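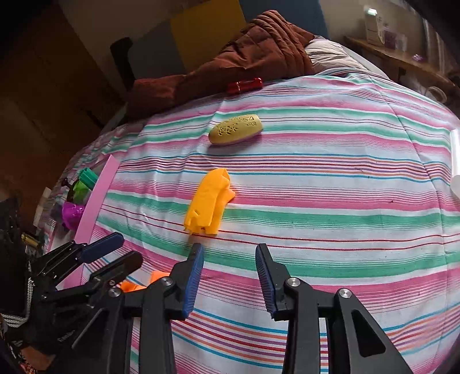
A torch and other small items on a striped duvet.

Heston County Court: new district judge appointed

Feb 7, 2025

Rochelle Halvorsen has been appointed a district judge at Heston County Court. She takes over the housing and small claims list from Judge Ezekiel Park, who retired in January after 11 years.

Judge Halvorsen qualified as a solicitor with Schwerdtfeger and sat as a deputy for nine years. Hearings already listed will go ahead on the same dates in Court 13.

Press contact: Bernadette Alcantara, court communications office.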